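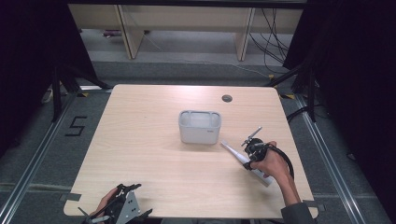
I have been meaning to write about the bathroom shelf for weeks, and a gray Sunday afternoon with a pot of tea seemed like the right time to do it. It started with the electric toothbrush. We had always left ours lying on the side of the sink, where it rolled into the soap dish, picked up a sticky ring around the bottom, and got knocked on the floor by whoever reached for the hand towel first (usually me, I admit).

So now everything goes in a caddy. Ours is a white plastic one, a plain rectangle with a raised divider down the middle and a couple of smaller sections, and I can't tell you how much I dithered before settling on it! I had my eye on a pretty bamboo tray, but my friend Kanchan talked me out of it over lunch. She had one that went black along the bottom by July, and she was still cross about it.

The smaller sections are where I put the toothpaste and the floss. The brush gets a bigger space to itself. I found 8 hair ties and a travel shampoo from a trip I barely remember.

I rinse the caddy on Sundays when I change the towels. My husband still puts his comb in with the toothpaste, and I still move it back, and we seem to be getting along fine that way. Next I want to tackle the cabinet under the sink, where I'm fairly sure there are two half-empty bottles of the same glass cleaner and a plunger we never use.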